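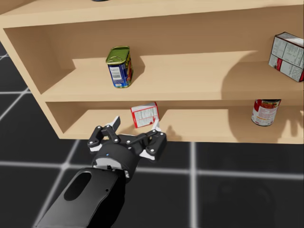
Household and shop-floor robots: can they do the chores yet?

Short version: some of them, some of the time, and slowly. I keep this article for the Gretby wiki and I last went over it properly in July 2022, so if you know of something newer, please add it (and add a source this time, folks!).

Putting groceries on shelves

Shelf work is the chore I get asked about most, and it sounds so easy. You take a can or a carton, you put it where it goes, you do it again. A person does it while thinking about lunch. For a robot arm with two fingers, nearly every item is a fresh puzzle - a round can wants to roll, a small carton tips up on one corner, and a box sitting at an angle has to be turned before anything can go next to it. Then there's the shelf above, which gets in the way of the wrist. Even a shelving unit with only a few groceries on it, like the simulated one I've used for this article, leaves an arm plenty to bump into.

Most of this gets practiced in simulation first. You can drop the same carton on the same shelf all night long and no juice gets on the floor. The catch is that simulated cardboard doesn't dent or go soggy the way the real stuff does, and a grip that works nicely on screen can crush a real box or let it slide. People in the field call this the sim-to-real gap, and they complain about it a lot.

The Nirus trials

Svenja Gruber and Ward Verbeke ran the shelf trials at Nirus that I know best, having sat in on a few of them in March. They used 228 grocery items and gave the arm 30 seconds for each one. Upright cans went well. Small cartons lying near the front edge were the trouble, mostly because one finger would get there before the other and push the thing away. Ward's fix was to have the arm nudge the carton on purpose and then grab it, and I loved watching that! It looks exactly like a toddler with a building block.

Laundry, dishes and the rest

Folding is still slow. The Prasesent folding bench needed 15 minutes for a bath towel when I saw it, and it gave up on fitted sheets (so do I). Dishes are better if the plates are all the same and worse if there's a wine glass anywhere near. Vacuuming is the one chore I'd call solved, as long as you pick up your socks first.

On the shop floor

Moving whole pallets and totes around a warehouse has been routine for years, and Primo Messina has written a good separate article here about that. Picking single items out of a mixed bin is a different job. So is facing up a shelf, meaning pulling everything forward with the labels out, and I haven't yet seen a machine I'd leave alone with it overnight.

See also: Gripper types; Sim-to-real gap; Warehouse totes (Messina)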